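## 4. Setting up your desk and keyboard

This section covers the Stirnier height-adjustable desk (model 1708) and the keyboard supplied with it. Assemble the frame as shown in section 3 before you start. You will need the hex key from the Mayrhofer fixings bag and a tape measure.

> **Caution:** Keep the desk unplugged until step 6 of section 4.1. The legs can move as soon as the control box has power.

### 4.1 Setting the desk height

1. Stand the desk where you intend to use it. Leave a gap of 7 cm between the back edge and the wall so that the cables are not pinched when the top goes up or down.
2. Check that all four feet touch the floor. Turn each foot clockwise to lower that corner and anticlockwise to raise it.
3. Tighten the side bolts fully. They were left finger-tight in section 3.
4. Push the motor lead into the socket marked M on the control box until it clicks.
5. Clip the handset under the front edge, on the left or the right.
6. Plug in the mains lead and switch on at the wall.
7. Hold the down button until the desk stops, then let go and hold it again for a few seconds. The display shows a dash while the desk finds its lowest point. Do not press anything else until a number appears.
8. Sit on your usual chair with your feet flat on the floor and raise the desk until your forearms are level with the top.
9. Press and hold button 1 to store this height.

**Note:** If you wear thicker shoes at work than at home, set the height in your work shoes. A small difference is enough to tire the shoulders by the afternoon.

### 4.2 Placing the keyboard

1. Put the keyboard straight in front of you. Line up the letter B with the middle of your body, not the middle of the whole keyboard — the number pad pushes everything to the left if you go by the case.
2. Leave enough desk in front of the keys to rest your wrists between spells of typing.
3. Fold the rear feet of the keyboard flat. Most people type with straighter wrists this way.
4. Let your upper arms hang down by your sides. If you have to reach, bring the keyboard closer before you move the chair.
5. Type a few lines of any text. Your shoulders should stay down and your elbows should stay near your sides.
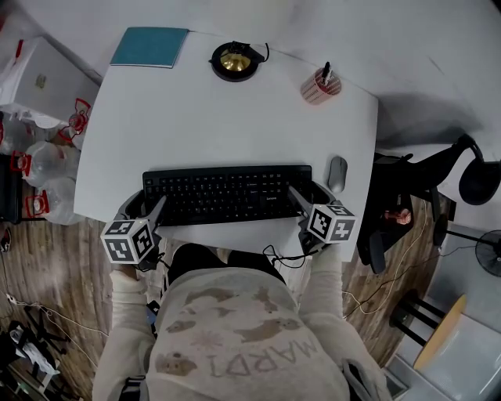
Meirion Ellis wrote to us after the last edition to say that step 3 did nothing for him until he had lowered the desk as well. With the feet folded and the top still at its old height, his wrists bent upwards more than before. He now sets the keyboard first, works for a morning, and only then stores the height. We think this is a sensible order for anyone who has used a fixed desk for years, and you may follow it in place of step 9 above.

If you share the desk, store the second person's height on button 2. The handset holds two heights only.

### 4.3 Connecting the keyboard

1. Plug the keyboard into a socket on the computer itself. Some older hubs do not supply enough power.
2. Wait for the light above the number pad to come on.
3. Open the language settings and choose English (United Kingdom). If you leave it on the American layout, the @ and " keys will be swapped.
4. Run the keyboard lead to the back of the desk and press it into the cable tray. Leave a loose loop so the lead can follow the desk to its full height.

> **Caution:** Do not tie the keyboard lead to the desk legs. The moving part of the leg will pull it out or cut it.

### 4.4 If something is wrong

- **The display shows 300.** The desk has met something on the way down. Clear the space below and repeat step 7 of section 4.1.
- **The display shows 400.** The motor is too warm. Leave the desk alone until the number clears.
- **One side is higher than the other.** Unplug the desk, check the motor lead, and repeat step 7.
- **Some keys do not respond.** Turn the keyboard over and tap it lightly, then try it on another computer. If the same keys fail, ask for a replacement through the Etville service desk and quote the number on the underside.

Section 5 deals with the screen arm. Revised November 18, 2024, by Raphaël Picard.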